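4.2 Surface wear in shared dining rooms

Residents at the three sites were asked which parts of the dining room they noticed most. Floors and chairs came first. Tables were mentioned by 15 residents, mostly in connection with glare from the windows at lunch. Orozco and Weldu reported the same order in their earlier work on school canteens.

Pale wood was preferred over white laminate at two sites - the third, Rinetitz, showed no clear preference. Staff there said crumbs were harder to see on a strongly grained top (Figure 3).

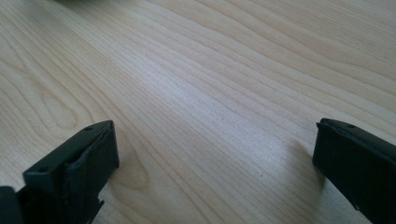 Figure 3. Light-colored wooden tabletop with fine parallel grain.

Cleaning time did not differ between the two surfaces.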